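How a Robot Learns to Tidy a Bedroom
Learning Centre – For Young Readers

When you were small, somebody showed you how to put your clothes away. You watched, you tried it yourself, and after a while you could do it without thinking. A robot can learn in a similar way, but it needs many more examples than you did.

At the Remetti Learning Centre, a team led by Sarla Mishra collects these examples. Each one is a recording of a single job from start to finish, such as moving a shirt from a bed to a basket. The team calls one recording an "episode". In June, the centre recorded 885 episodes of bedroom jobs.

Who moves the robot?

At first, the robot does not know what to do, so a person guides it. This person is called an operator. When the operator's arm moves, the robot's arm moves as well. The computer saves what the robot's camera sees, and it also saves the position of every joint in the arms and fingers. Later, a learning program studies the two together. 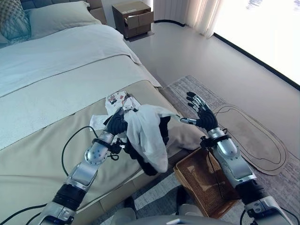 Cloth is one of the hardest things for a robot to handle. A cup keeps the same shape wherever you put it, but a shirt or a sheet can fold, twist and droop in more ways than anyone could list. When one robotic hand lifts a crumpled white cloth over a bed, as the left hand does in the picture, the folds fall in a pattern that may never happen in quite the same way again. The program has to see a great many patterns before it can choose a good place to grip. It must also learn what the other hand should be doing, whether that is holding on, helping or staying open with its fingers spread.

Why change things around?

If every recording looked the same, the robot would learn only that one bedroom on that one morning. For this reason, operator Akash Bajpai changes something after every five episodes. He may choose a different cloth, shift the basket or wait for the light from the window to change – small differences to us, but large ones to a computer.

Checking the examples

Every Friday, Rhea Evangelista reviews the recordings. Last time she watched 288 of them and set 70 aside. In some, the cloth had been dropped. In others, the recording had stopped too early. Episodes that are set aside are labelled and kept in a separate folder, and Ms. Evangelista decides with the operators which jobs should be recorded again.

Words to know

Episode: one recording of a job, from start to finish.
Joint: a place where an arm or a finger bends.
Operator: the person who guides the robot.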